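3.2 Participation after the first contribution

The second part of the study looked at what students did once the introductory course was over. Most earlier work on open source in teaching stops at the first accepted change. We wanted to know who was still active a semester later, and what kind of work they were doing.

Data came from three sources: the public commit and issue history of the two host projects, Travmont and Dedell; the course records held by the department; and a short survey sent out in June. Travmont is a timetable tool written mostly in Python. Dedell is a smaller library for reading sensor logs, and it had 7 active maintainers when the course began. Students chose one project in the second week and stayed with it. Accounts were matched to course records with the students' written consent, and the matched file was destroyed after coding.

We collected 894 issue comments and pull requests made by students during and after the course. Each was placed in one of four groups: code, documentation, testing, or discussion. Two of the authors coded the full set separately and settled differences by talking them through. Most of the disagreements were over short comments that reported a bug and also asked a question. These were coded as discussion unless the student gave steps to reproduce the fault.

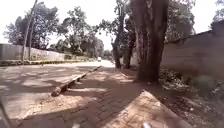
Documentation was the most common type of first contribution in both projects, and testing was the least common. After the course ended the pattern changed. Students who stayed with Travmont moved toward code, while those on Dedell mostly took part in discussion. Part of this may come from how the projects label their issues. Travmont keeps a list of small tasks for newcomers, and Dedell had no such list until late in the study period.

The survey was answered by roughly 100 students. The reason given most often for stopping was lack of time, followed by slow review. Several students wrote that they had waited more than two weeks for a reply and had assumed that their work was not wanted. Review times in the project history support this – the wait for a first reply on Dedell was longer in every month we looked at. Students who had a reply within the first few days were more likely to open a second pull request. We can't say from these data that the reply was the cause.

Hettiarachchi, the chat server used for the course, was left open after grades were posted. Its messages were not coded. Some help was certainly given there and does not appear in our counts, so the discussion group is probably too small for both projects.

Figure 1. Road and brick pavement, Sikside.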